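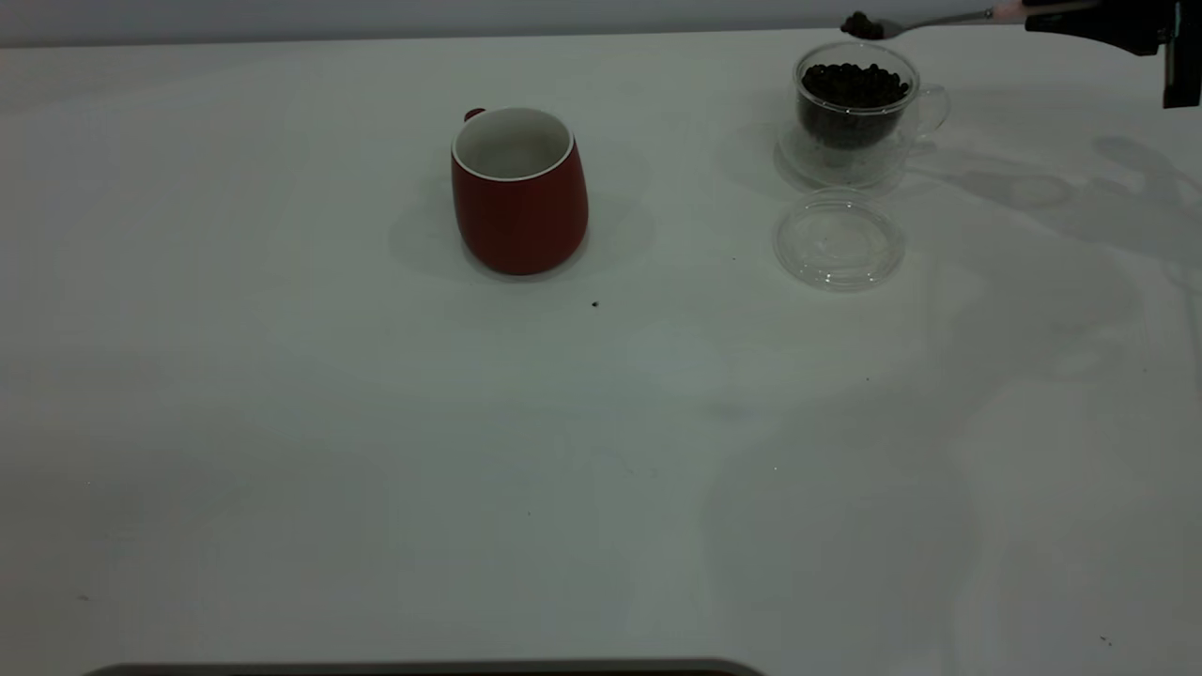
Figure 2. Red mug and glass cup filled with coffee beans on a white tabletop.

3.2 Storage trial and moisture readings

Whole beans lose aroma at a rate that depends on the container, the room, and how often the lid comes off. We compared two blends, Britadano and Plomik, both roasted in December and delivered in sealed bags. Each blend was split into equal lots and kept in a dark cupboard for 6 weeks. Half of the lots were held in valve bags and half in jars with screw lids.

Lots were opened once per week for sampling. The sampled portion was ground, brewed, and scored the same day; no portion was returned to its container.

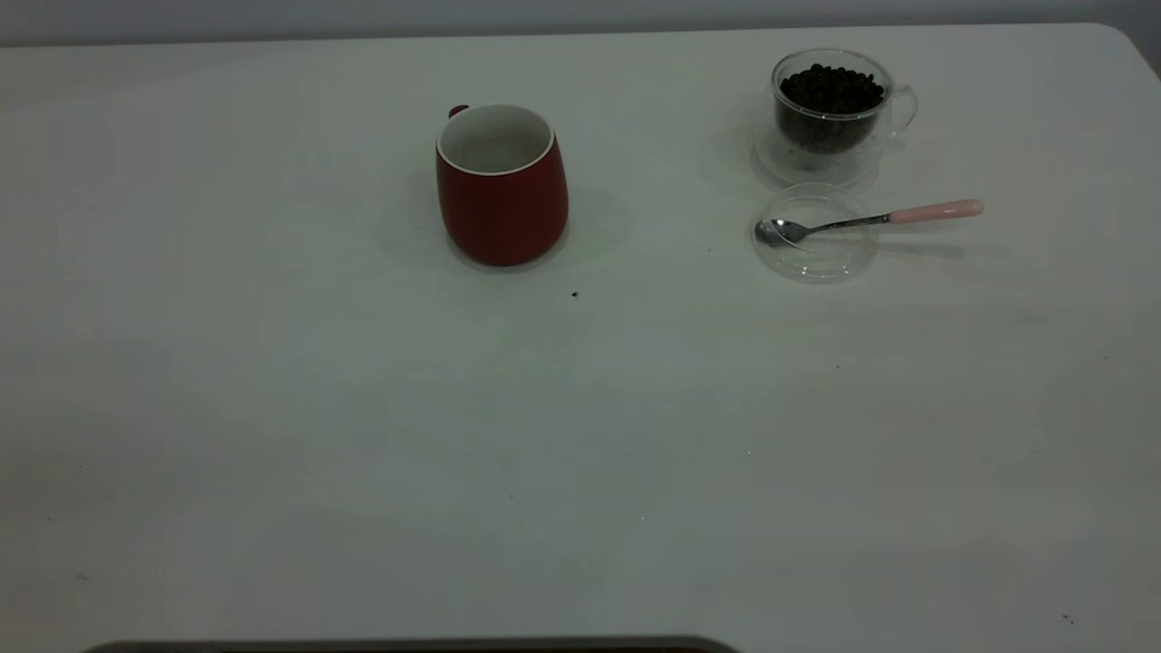

Moisture was read before grinding, using the oven method given in Section 2. Readings for the valve bags stayed close to the starting value throughout. The jars drifted upward from the third week on, and the drift was larger for Plomik, the darker of the two roasts. We attribute this to its more open cell structure, although bean density was not measured in this trial.

A total of 2232 cup scores entered the analysis. Scores were given on a scale of 1 to 7, where 7 stood for the aroma of a freshly opened bag.

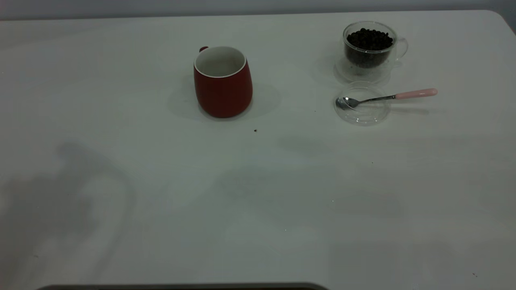
The effect of the container was clear for both blends, while the effect of the blend alone was small. Tasters also differed from one another more than expected — the spread between them exceeded the weekly change until the fourth week. For this reason the model includes a separate intercept for each taster. Removing the two most variable tasters did not change the ranking of the containers.

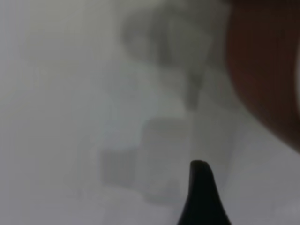 Astance Institute, Department of Food Storage and Packaging

Two limits should be noted. Room humidity at the Zou site was logged but not controlled, and a damp spell in the fifth week may have raised the jar readings. The valve bags also came from a single batch, so variation between batches is not covered by the error terms in Table 6.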